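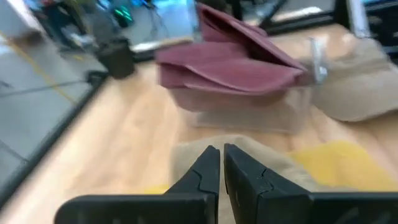
The clear Walar, with a few cloths around it

Walar Bins, Clear and Yellow
February | By Leonie Halliday
3 min read

I've been selling these little open bins through Zudine since before we had a proper website, and they're still the thing I reorder most. They come in clear or yellow, $14 each, and they're for all the soft stuff that slides off a shelf the second you look away. Caps, mitts, washcloths, the towel you swear you just folded!

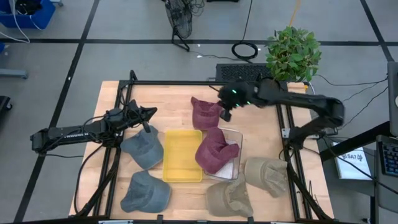 Caps are what got me hooked on the Walar in the first place. We're a hat family (my hall closet at Ketthorpe was a disaster) and I'd tried hooks, then a hanging rack, then just giving up. Sorting by color is what finally stuck with me. A maroon cap goes in the clear bin, brim and all, and it's easy to spot from across the room. The gray-blue ones get the yellow bin at my house, and the khaki ones go wherever there's space, usually on top of something else.

One bin won't hold a whole collection, so please don't write me about that. I'd buy one for each person and let them fight over the colors.

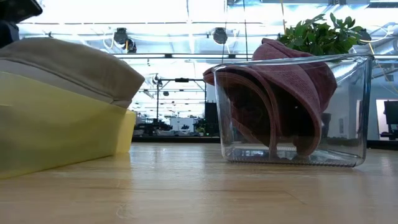 Bucket hats are fine too, and you don't have to be fussy about it. Fold one in half, tuck it in, let the brim hang over the side. Aslak Wikström, who packs our orders, thinks anything poking out over the rim looks messy. I think it looks like a house where people wear hats.

For washing, I use warm water and dish soap and dry them with a towel. Skip the scratchy pads, especially on the clear one, which shows every mark.
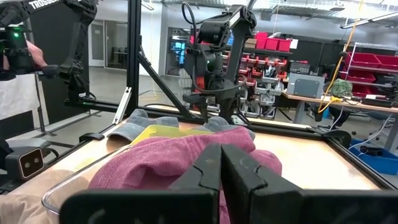 Ordering

Clear is item 391 and yellow is item 58. Mix them however you want, same price either way. Orders in before noon usually leave that afternoon.

Related items
Selvanayagam Cap Hooks
Walar Lids
Zudine Terry Towels
Ketthorpe Shelf Liner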